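Je cherche quelqu'un pour l'atelier de ficelle (mi-temps, à partir de juin)

Bon, je me lance, c'est la première annonce d'emploi que j'écris et j'ai déjà recommencé trois fois. Je m'appelle Theda Eichhorn, je tiens l'atelier Inier depuis que Gerd Albers m'a laissé les clés, le stock et une montagne de bobines mal rangées. On fait du conditionnement et de la vente de ficelles : jute surtout, un peu de chanvre, du lin quand on en trouve du beau. Nos clients sont des fleuristes, des relieurs, des jardiniers, des gens qui ficellent leurs rôtis le dimanche et qui ont des opinions très arrêtées sur le diamètre (je les adore, mais il faut les écouter longtemps au téléphone).

Le poste, donc. C'est un mi-temps, quatre matinées par semaine, avec un démarrage en juin. On commence à huit heures et demie, on finit à midi et demi, et le mardi on déborde un peu parce que le transporteur passe quand il veut.

Ce que vous ferez chez nous :

Remettre en pelote ce qui arrive en gros écheveaux. On a une bobineuse de marque Hamann, assez vieille, assez bruyante, que je vous apprendrai à régler. Elle tire trop fort sur le jute fin et il faut l'accompagner de la main. Ça s'attrape en deux ou trois jours.

Contrôler les pelotes. On regarde le cœur en carton, on cherche les nœuds, on vérifie que le brin de départ se trouve sans tout défaire. Une pelote dont on ne trouve pas le bout, c'est un client qui rappelle !

Étiqueter, mettre en carton, préparer les commandes. Le mois dernier il en est parti 334, toutes tailles confondues, et il y a de grosses différences entre une semaine calme et la semaine d'avant la fête des Mères.

Tenir l'inventaire. Au dernier comptage, le fichier annonçait 2 923 pelotes et les étagères 2 832. Je n'ai toujours pas compris où sont passées les autres, et si vous aimez ce genre d'énigme, franchement, écrivez-moi tout de suite.

Un peu de rangement aussi, bien sûr. Le jute peluche énormément, il y en a sur les tables, sur les pulls, dans le thé. On balaie en fin de matinée et on passe un chiffon à peine humide sur le bois. Si vous êtes allergique aux poussières végétales, ce travail ne sera pas agréable pour vous, je préfère le dire avant que vous fassiez le trajet.

Ce que je cherche : quelqu'un de soigneux, qui supporte de refaire le même geste pendant une heure avec la radio allumée, et qui prévient quand ça coince. Pas de diplôme demandé. Si vous avez déjà travaillé en mercerie, en corderie, chez un fleuriste ou dans un entrepôt, dites-le, ça m'intéresse, mais j'ai aussi embauché des gens qui sortaient de tout autre chose et ça s'est très bien passé. Il faut pouvoir soulever un carton de taille moyenne et rester debout une bonne partie de la matinée (il y a des tabourets, on s'en sert). Le français courant suffit, l'allemand rend service avec deux de nos fournisseurs.

Ce que je propose : un contrat de six mois, renouvelable, avec l'idée de le prolonger si on s'entend. Le salaire est celui de la grille, avec une petite prime en fin d'année quand l'année est bonne. Vous aurez une clé, un casier, un tablier, et toute la ficelle qu'il vous faut pour vos tomates. Le café est correct depuis que Dindo Dalisay a remplacé la cafetière. On mange ensemble le mardi, ceux qui veulent.

L'atelier se trouve dans l'ancien bâtiment Borham, au rez-de-chaussée, entrée par la cour. Le bus 74 s'arrête devant le portail. Pour les vélos il y a un abri, pour les voitures c'est plus compliqué, mieux vaut se garer du côté de chez Jadance et finir à pied.

Pour postuler, envoyez-moi une page, pas plus. Je lis tout moi-même. Dites-moi qui vous êtes, quelles matinées vous arrangent, et ce que vous avez déjà fait de vos mains, même si ça n'a rien à voir : confitures, reliure, maquettes, tricot. Le CV est bienvenu mais pas obligatoire. Je réponds à chacun, parfois avec un peu de retard les semaines d'expédition. Ensuite on se voit une matinée à l'atelier, payée, pour que vous touchiez la matière et que vous voyiez si le bruit de la bobineuse vous rend fou ou non.

Notre jute naturel, en pelote :

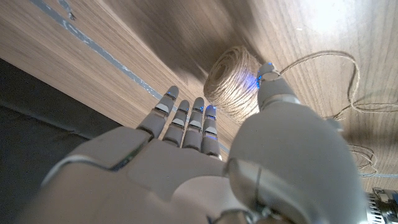
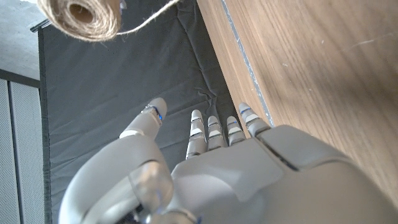

Ute Diekmann : Bonjour Theda, j'ai fait la saison chez vous il y a deux ans et je confirme pour la poussière, prenez des manches longues et un vieux pull ! Le geste pour accompagner le fil vient vite, par contre le contrôle des nœuds m'a demandé bien plus de temps que je ne pensais, surtout sur le jute fin. Est-ce que le poste peut se partager à deux personnes ? Je serais libre deux matinées, et j'ai une voisine que les deux autres arrangeraient. Je vous envoie ma page ce soir.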